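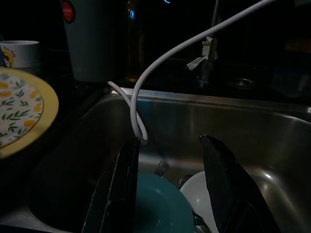

Haustechnik Jibrin, Team Sanitär

Siphon am Spülbecken reinigen

Absperren ist nicht nötig, der Hahn bleibt während der Arbeit geschlossen. Eimer unter den Siphon stellen, Überwurfmuttern von Hand lösen, Tauchrohr nach unten abziehen. Keine Rohrzange auf Kunststoffmuttern ansetzen.
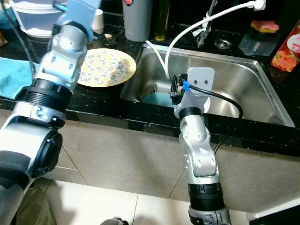 Rohrbogen mit Flaschenbürste und warmem Wasser reinigen. Keildichtungen prüfen, spröde Ringe ersetzen (Lagerfach 7). Beim Einbau zeigt die schmale Seite der Dichtung zum Gegenstück.
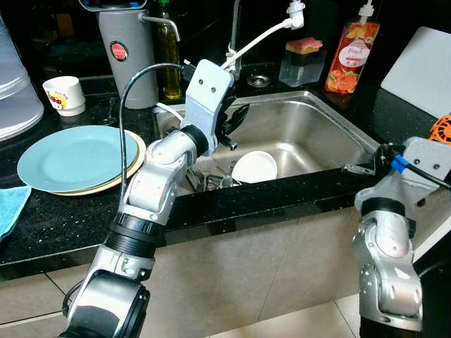
Muttern handfest anziehen, danach Becken 9 cm hoch füllen und in einem Zug ablassen. Verbindungen mit trockenem Papier abtupfen. Bei Tropfen Mutter lösen, Dichtung neu setzen.

Rückfragen: Nnamdi Olatunji, Durchwahl 200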